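Open day at the Solanki paint works

I'd been meaning to go to the Solanki open day for years, and this time I booked early and got on the first tour (they only take 13 people at a time, so don't hang about!). Aurora Baptista took us round. She started in the tinting room, knows every pigment by its nickname, and let us sniff the linseed oil, which I could happily have done all morning.

The mixing hall is loud, so bring the earplugs they hand you at the gate. The big vats hold 500 litres each and the floor shakes a bit when they're all going. I asked far too many questions about enamel and Aurora answered every one of them – there are 1,404 shades in the archive, each on a little painted tin lid, and you can pull the racks out and look!

Upstairs is the colour room, where they try out combinations for small household things. I'm a sucker for muted colours and came away wanting to repaint my whole desk in peachy orange, mustard and pale sage green. Three little drawers, three colours, silver knobs. Lovely.
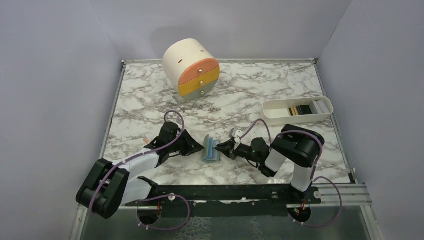

Getting there and lunch

Take the bus to Cetlow and walk up the hill past the chapel. The canteen does a very good bean soup, but it had run out by one, so eat before your tour if you can.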